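How to Use an Old Dishwasher Rack as a Countertop Plate Rack

Posted 2019-12-19 by Teodoro Dumlao
Filed under: Kitchen, Small Spaces

My dishwasher died in February after a long career of making forks slightly dirtier. The man who hauled it off asked if I wanted anything from inside. I kept the bottom rack, mostly out of spite, and it has been a better employee than the machine ever was.

What you need
One dishwasher rack, wheels and all
A stretch of counter that ends at a wall
Dish soap, an old toothbrush, a dry towel
More plates than you have cabinet

Step 1. Scrub the rack. Pay attention to the little clips where the wires meet, where a decade of soup has been waiting for you. Rinse it in the bathtub and let it dry overnight.

Step 2. Check the coating. If a tine has lost its tip and there's rust showing, dab it with rack repair paint. I used a bottle of Delorme, which smells like a nail salon on fire, so open a window. Two thin coats. Read the label for drying time and then believe the label.

Step 3. Pick the spot. Push the rack toward the wall and leave enough room to get a sponge behind it. If your wallpaper is as loud as mine, accept that no plate is going to compete.

Step 4. Load from the back. Plates go upright in the rear slots, all facing the same way. Put the one you like best at the front of the row. My front plate has a cat in a hat on it, and I will not be taking questions. 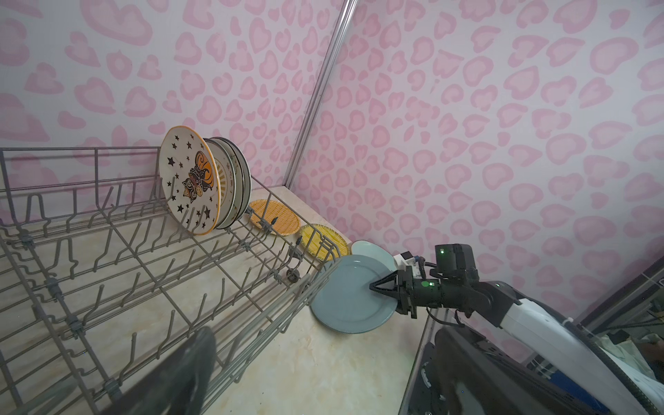
Cat plate in front, sunburst plate behind it, woven plates against the wall.

Step 5. Keep the woven plates out of the rack. Rattan and bamboo don't care for dripping neighbors. Wipe them with a barely damp cloth, dry them right away, and give them their own place where air can get at them. A soaked one may warp, and then you own a hat.

Step 6. Sort by depth. A plate with a deep well takes up more room than its rim suggests, so try an empty slot beside it before you start forcing things. Flat plates can go in neighboring slots.

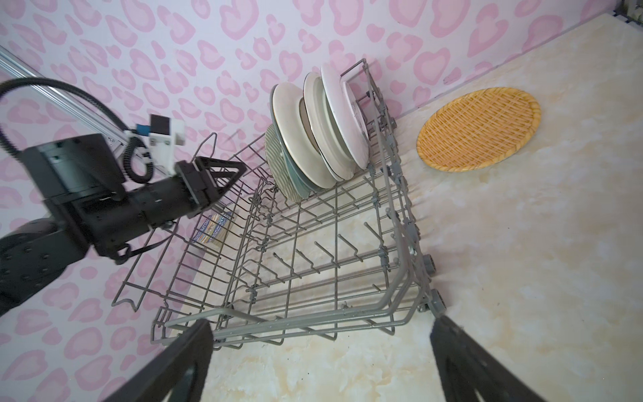
Step 7. Deal with the wheels. They're useful when you want to pull the rack out and wipe underneath, and a nuisance when you reach for a plate and the whole collection comes to meet you. A folded towel wedged under the front rail fixed mine. I also tried a strip of Likska grip liner, and it worked until it got crumbs in it.

Step 8. Wipe under the rack once a week. Things collect there. Last month I got back a teaspoon and a coupon for 10 percent off a new dishwasher.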